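# About Gondham Refills

Small soap and lotion firm, three rooms and a yard. We fill pump bottles, collect the empties, fill them again. 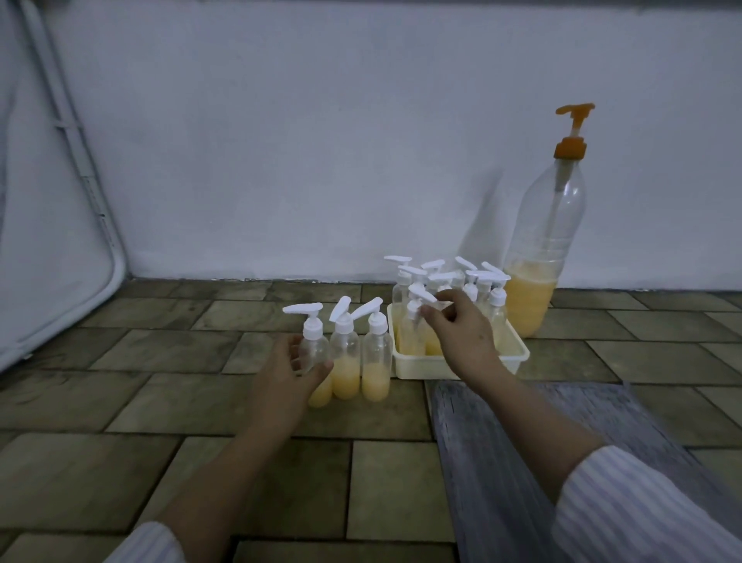 **Do I have to buy a new bottle every time?**
Send your old one back with the delivery and we'll swap it for a full one at the refill price.

## How we started

Began in February with a borrowed sink and one recipe. Sold the first batch to the Briggs guest house up the road, they wanted small bottles for the bathrooms and were fed up of throwing them out. Still a customer. Then two cafes, a dentist, a swimming club. Now 300 addresses on the round, mostly homes.

## What we make

- **Zandura** – hand soap, the everyday one. Orange peel and a bit of clove.
- **Nirnent** – hand lotion, no scent at all. Slow to come out of the pump in cold weather, stand it somewhere warm.
- Washing-up liquid, when we have the time. Ask.

## How we work

Small batches. Bottles get lined up, filled, pump screwed on, wiped, then into trays for the round. All by hand. Returned bottles are washed and left to drain overnight. Cracked ones go for recycling. Pumps wear out before bottles do so we keep plenty of spares, if yours sticks just say and we'll put a new one in with your next order, no charge.

We don't fill to the brim if you ask us not to. Some people like a half bottle for travelling or for small children who pump the lot down the sink. Same bottle, half the price.

Last year we took back 2,068 empties. Would of been more but the van was off the road.

## Ordering

Smallest order is 9 bottles, mix them how you like. Guest houses and schools taking 100 or more get their own tray and a set delivery morning. Shops please ring first, we can't always fit a new one in.

No labels on refils unless you want them. Plenty of people write on the bottle themselves.

Yard gate is open mornings only. Bring your empties, lids on please.

Page last changed November 9, 2022. Prices are on the order form.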